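Climum Perch Project: Report on a Foraging Toy for Small Parrots

Summary of work

Romard, a supplier of cage accessories, asked our group to compare two foraging toys for budgerigars and cockatiels. Both toys hide seed behind sliding covers. The Climum uses a cotton rope and cork discs, and the Drillidness uses a hanging block with holes of different depths.

Method

Each toy was placed in the cage for 2 hours a day over 23 days in February. Observers recorded every contact with beak or foot – feeding and chewing were entered separately. The log contains 2342 entries. Cages, perches and feeding times were kept the same throughout.

Results

The Climum received nearly 100 contacts a day in the first week, after which interest fell. Use of the Drillidness rose slowly and then held steady. Cockatiels frayed the rope, and we recommend a shorter length. 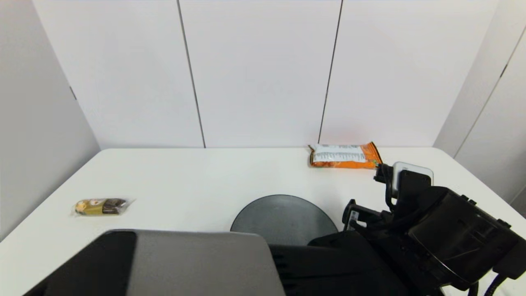
Sepúlveda, July 2023

The group submits this report with the full log as an appendix. Further trials should include larger species and a harder wood for the block – pine was marked by chewing within days.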